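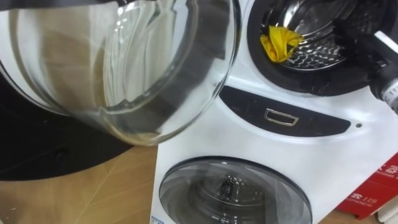 Most acceptance sheets for household manipulation still score a laundry task as pass or fail. I think this is bad practice. A cloth left hanging over a gasket and a cloth never touched get the same zero, and the log cannot separate them.

The Huanca draft asks for 100 trials per task and 2 contact limits, one for doors and one for seals. Yeison Guzmán objects to the cost - fair, but a bare score costs more later. 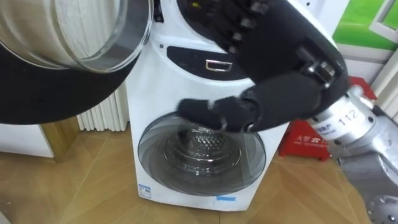
Who should set the contact limit for a door?
The appliance maker, in writing, before testing starts.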